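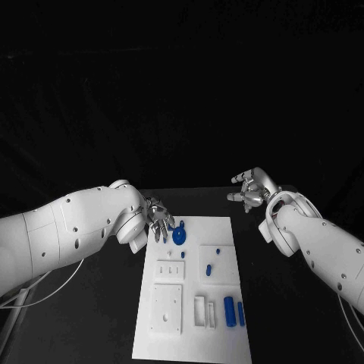

Home Minutes Workshop Contact

Hands-On Exhibits Group, minutes, 13/04/2024

Present: Nélida Cisternas (chair), Baltasar Echeverría, Delia Carrasco, Ulises Riquelme (minutes). Apologies: Emiliano Carrillo.

1. Gear board. Delia wants the board on the floor by December. Baltasar asked what a visitor is supposed to learn from putting a gear on a board. Delia said how gears mesh. Baltasar said they could learn that from a can opener, and asked that this be minuted.

2. Cost. Clarnik quotes 700 for a set of boards and gears, Domínguez 200 for loose gears only. Nélida doubts either price includes shipping – the last one didn't. Ulises to get both in writing. No order before then.

3. Wear. Sidex claims its gears are good for 2,000 placements. Delia finds this encouraging. The chair pointed out that a school group would get through that before the summer, and that the claim comes from the people selling the gears. Spares to be priced.

4. Table. Dark top and black cloth behind to stay for now. Baltasar thinks the cloth shows every crease and will look worse under the hall lights. Delia to iron it and report back.

5. Name. "Zusau" was proposed for the exhibit. No one could say what it meant. Held over.

Next meeting: when the quotes are in.

Share 2 comments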